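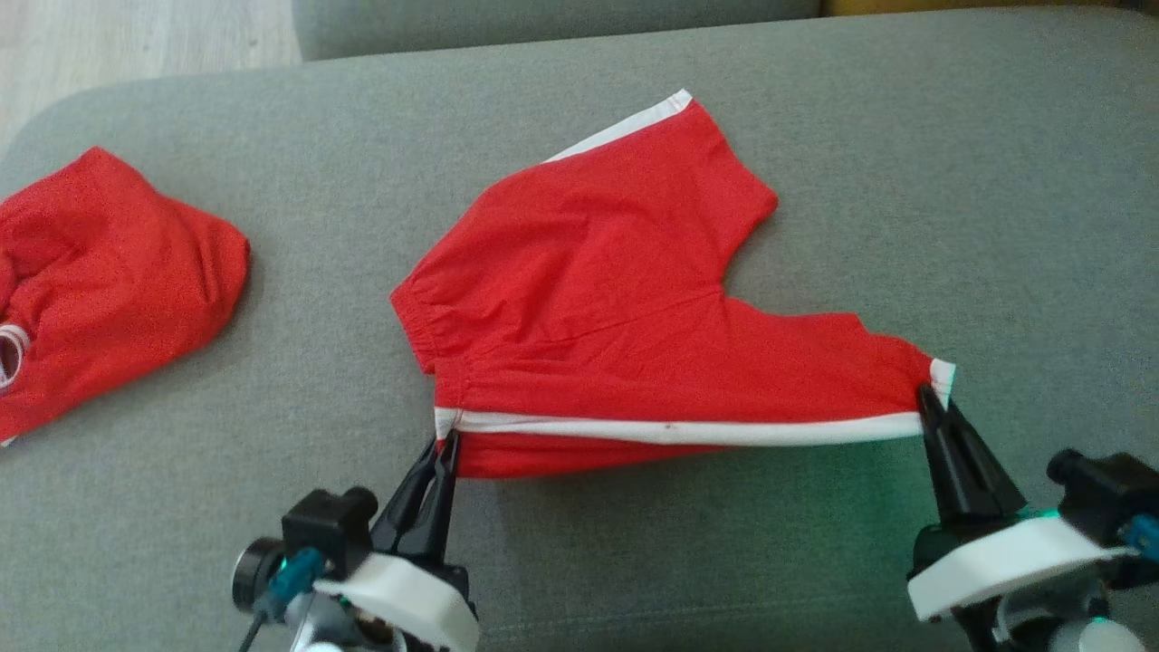 One respondent from the Erwood survey group asked us why a polyester garment should need a different wash from a cotton one when both come out looking clean. Answering that took up most of the second half of the project.

2. Method

Fabric swatches were cut from two materials, a knit polyester and a plain cotton. Each swatch was washed in a 200 mL beaker of tap water from the Grurkville supply at 30 °C, with a measured dose of detergent. The rinse water was passed through a weighed paper filter. Filters were dried overnight and weighed again the next morning.

Swatch edges were heat-sealed before the first wash. An early batch without sealed edges was discarded — loose threads from the cut sides made up most of the filter mass.

3. Results

We collected 111 usable filters. Cotton lost more fiber by mass in the first wash, then leveled off. Polyester lost less at the start but kept shedding at a nearly constant rate. Detergent dose had no clear effect on either material.

4. Sources of error

The balance drifted during the May sessions and had to be zeroed between readings. Filters also took up moisture from the air while waiting to be weighed. Two blank filters were run with each batch, and their mean gain was subtracted.

5. Further work

The same procedure should be repeated with blended fabrics and a finer filter. Line drying and tumble drying were not compared.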